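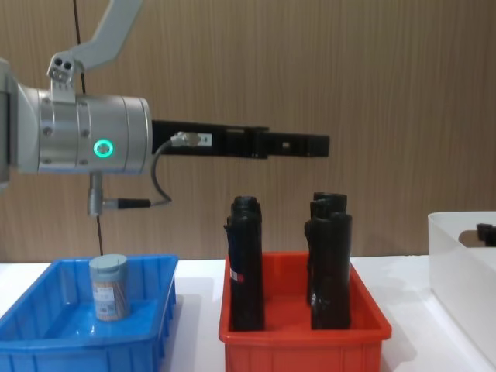
Can the Dremgate tray bin go through a dishwasher?
Wash it by hand or in a domestic dishwasher on a low-temperature programme, top rack only. Commercial tunnel washers are not suitable, as the rinse stage can warp the base.

Dremgate tray bin, ribbed wall, shallow

The Dremgate is an open plastic bin for use on benches, packing tables and shelves. It holds small goods that need to stay upright and within reach: screw-top jars, tubs, bottles, tubes and boxed parts. The walls are ribbed on the outside for stiffness and plain on the inside for wiping down. The interior is shallow, so taller items stand above the rim and can be gripped by the lid.

Dimensions and material
External length: 397 mm
External width: 239 mm
Material: polypropylene, coloured throughout
Standard colour: bright blue
Other colours: grey, white, red (to order)
Lid: none supplied
Carton quantity: 12

Internal dimensions are smaller than external by the thickness of the wall and ribs. Customers fitting bins into existing shelving should work from the external figures and leave clearance at each side for fingers. A dimensioned drawing is available on request. Moulding tolerances are given on the drawing.

Use on a table
Set the bin on a flat, dry surface. The base has no feet. On a smooth laminate top it may slide when pulled from one end; the Plukach grip mat, cut to the base size, prevents this and can be left in place for cleaning.

Where several containers are used in a row, place them with the short sides facing the operator. This brings the back of each bin within reach only if the table is of normal depth. On deeper tables turn the bins so that the long sides face forward.

Heavy jars should go in first, against the back wall. Lighter items can be stood in front of them. Do not stack loaded bins directly on one another, as the rim is not designed to locate a second base. Empty bins nest.

Jars and tubs
Any round screw-top container will stand in the bin provided its base sits flat between the walls. Jars are not supplied. The Hakix divider (sold separately) clips over the long walls and stops round containers from rolling if they are laid on their sides. It can be moved along the length of the bin but should not be used as a handle.

Labels
Adhesive labels do not hold well on the ribbed faces. Use the Koval label clip, which hangs over the rim and takes a printed card. Clips are sold in packs of 9.

Cleaning and chemical resistance
Wipe with warm water and washing-up liquid. The material tolerates diluted household bleach and most alcohol-based surface cleaners. It should not be left in contact with petrol, white spirit or other solvents. Scouring pads dull the inner surface and make later cleaning harder. Allow to dry fully before nesting, or the bins will stick together.

The bin is not rated for oven, microwave or freezer use. Prolonged direct sunlight will fade the blue.

Change to the moulding
Bins made from November onwards have a slightly heavier rim. External length and width are unchanged and both versions accept the same dividers and clips. The two versions nest, but older bins should be placed inside newer ones.

Ordering
Blue bins are held in stock and sold singly or by the carton. Other colours are sold by the carton only. Dividers, mats and clips are listed under Accessories. For drawings and samples contact Itziar Peñalver. For carton orders and returns contact Rhodri Phillips.

Page revised 2019-02-01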